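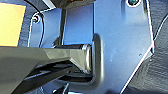
*Blue metal, up close.*

OK so Friday's game. Blue is our color and I've been in a mood since the final whistle, so you're all getting my thoughts on the Millthorpe transfer window whether you want them or not 🧵

---

First off, we have no money. The new east stand ate it. I love the east stand! I sat in it! But you can't put a stand up front and ask it to finish a cross.

---

So it's loans again, and the name going around is Zoubi, the winger at Clundow. Quick, left-footed, falls over a lot. I watched him play us in September and he had our right back turning in circles for 70 minutes until his legs went.

---

Clundow apparently want a fee up front plus us covering all his wages, which seems cheeky for a guy who's started twice since then. I'd pay half and throw in a couple of the training goals.

---

Then there's Hestora, who are after our keeper. Again. They tried in the summer and we said no, and now he's got 16 clean sheets and the price has gone up, so I'm not sure what they think has changed (please don't sell him, I will cry in the parking lot)

---

Someone in my replies says sell him and buy three players with the money. Which three?? We bought three last year and one of them plays center back for the reserves now. He's a striker.

---

What I'd do: keep the keeper, get Zoubi until the end of the season, and give the kid from the academy a proper run up front. He scored from 50 yards in a youth game, and yes the other goalie was tying his shoe, but he still had to hit it.

---

We had 3000 in on Friday night, in the rain, for a 0-0. People will keep coming if there's somebody fun to watch. Just one winger, that's all I'm asking for.

---

Anyway, away at Hestora next. I've got a spare seat in the car if anyone wants it, leaving at 9 am, bring your own snacks.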